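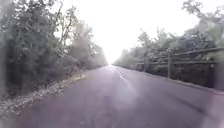

Handout 7: Front camera care and route check on the outdoor patrol unit
Rurnetti field robotics course, revised 11/10/2025

1. Scope
These notes cover the forward camera on the Nekau wheeled unit: cleaning, exposure setup, and the road run that follows. Drive and battery work are in Handout 5. The procedure was last changed in May, when the Hallgrímsson mount replaced the old bracket.

2. Before opening the housing
Park the unit on level ground and press the stop button. Switch off the main breaker and wait 2 minutes. Record the hour meter. The lens window is due for cleaning every 600 operating hours, or sooner if the stored views show haze in a fixed position.

Compare several views before deciding on a cause. Glare from an overcast sky moves with heading. Dirt on the window stays put when the unit turns. A pale patch low in the view, over the near road surface, can come from either one, and a single view does not settle it.
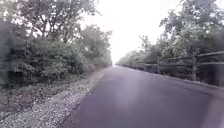 3. Cleaning and refitting
3.1 Blow off grit with the hand bulb. No shop air.
3.2 Wipe the window from the center outward with a damp lint-free cloth, then a dry one.
3.3 Check the seal for nicks. A damaged seal is replaced, not turned over.
3.4 Refit the four screws in a cross pattern, finger tight first, then to the torque on the mount label.
3.5 Restore power and let the camera warm up before changing any setting.

4. Exposure
The default metering averages the whole view. On a tree-lined road the gap of sky between the tree lines then competes with the pavement, and the far end of the road washes out.

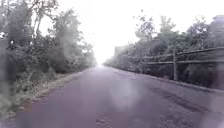

Set the metering window to the lower half and leave the upper half at zero weight. The sky will still clip – this is accepted, as the path planner takes nothing from above the horizon. What matters is that the pavement edge can be separated from the shoulder on one side and from the curb or bank on the other. Gravel and leaf litter make a ragged edge, so the edge filter stays at its wide setting on the Triltetitz route.

5. Road run
Drive the marked stretch of 497 meters at walking speed with a person on the remote stop. Log the edge confidence on both sides. Center markings may be faded or missing, and the planner must hold its line without them.

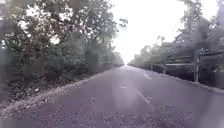

Low confidence on one side only points to mount yaw. Loosen the clamp, correct by one division, and repeat the run. Low confidence on both sides points to exposure or a dirty window; return to section 3. Attach the log to the service sheet and enter the hour meter reading again.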